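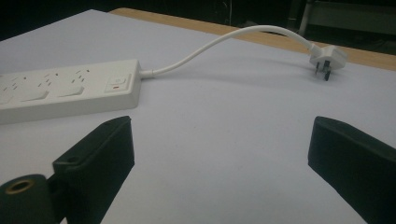 Why am I writing in this thing again after such a gap? Mostly to get the choir straight in my head before I go to bed, and to put down what Funmilayo said while I can still remember how she said it.

We had our first full rehearsal for the Heltwood concert tonight, and I came home humming so loudly on the stairs that the dog next door joined in. Forty of us signed up this time, more than the hall has chairs for, so the basses stood along the back wall and complained (they always do, bless them). Randi Kvam has taken over from the old conductor, and I was ready to be loyal and a bit sniffy about her, and then she had us singing the Brekke lullaby with our eyes shut and I lost all my sniffiness somewhere in the second verse. She wants it slower than we have ever done it. My breath gives out before the long note every single time, so I am to practice lying on the floor with a book on my stomach – a cookbook will do, she says, as long as it's a heavy one.

Funmilayo Odukoya drove me home by the river road. She has sung alto beside me for 12 years and I don't think I had ever asked her how she started. She told me she used to stand outside her aunt's church as a girl, too shy to go in, learning every part through the window, and that she still hears the tenor line as if it were coming from outdoors. I've been thinking about that all evening. We sat in the car with the engine off until nearly ten, and she sang me a bit of it, very low, with the rain going.

I still have to hem the black skirt, and I promised to bring the lemon bars in July, a double batch, which means borrowing the big pan back from my sister. And I must find my copy of the Dolano piece, the one with all the pencil marks in it. I had it at Easter, I know I did. I'll look in the piano bench in the morning.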